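4. Obstkorb einrichten und befüllen

So, jetzt kommt der Teil, auf den ich mich beim Tallance-Korb am meisten gefreut habe: Obst rein! Vorher bitte noch kurz die Schritte durchgehen, dann hält das Geflecht auch lange.

1. Korb auspacken und das Seidenpapier ganz herausziehen (am Boden klemmt gern ein Rest).
2. Mit einem trockenen Pinsel durch die Ritzen gehen. Ich nehme einen alten Backpinsel, der passt prima.
3. Den Korb auf eine ebene Fläche stellen, mindestens 25 cm weg von Herd oder Heizkörper.
4. Die Bananen zuerst hineinlegen, als ganze Hand und mit der Wölbung nach oben.
5. Äpfel kommen daneben an den Rand, nie obendrauf, sonst gibt es Druckstellen.

Hinweis: Einen flachen Teller stelle ich immer gleich dazu, für Kleinkram und Schalen.
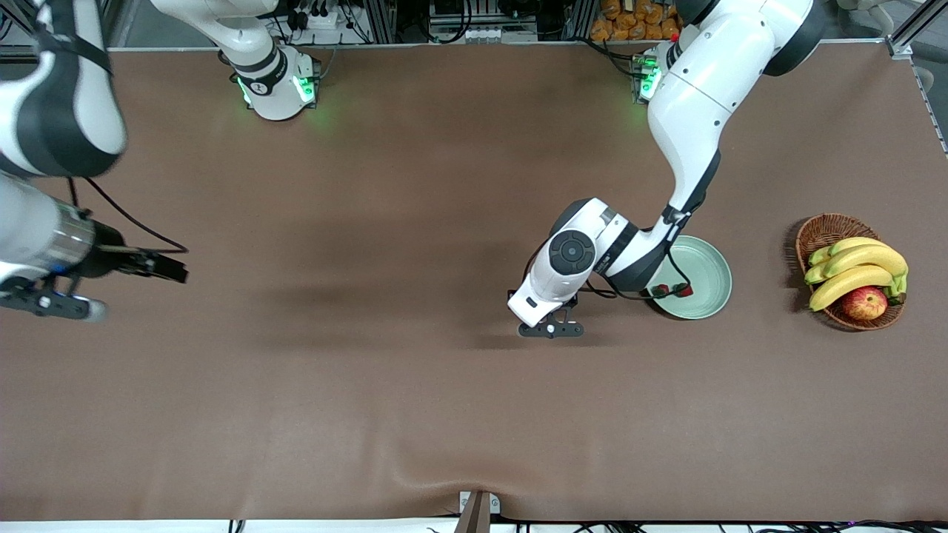

Kann ich Äpfel und Bananen zusammen lagern?
Ein paar Tage lang geht das gut, aber Äpfel geben Reifegas ab und die Bananen werden schneller braun. Wer langsam isst, legt die Äpfel lieber in eine eigene Schale.

6. Jeden Dienstag (oder wann es euch passt) alles einmal herausnehmen und Krümel ausschütteln.

Achtung: Nicht in die Spülmaschine und nicht einweichen! Flecken tupfe ich mit einem leicht feuchten Tuch ab und lasse den Korb danach kopfüber trocknen.

Ersatzeinlagen aus Baumwolle gibt es bei Ristitz unter der Bestellnummer 454, waschbar bis 70 Grad.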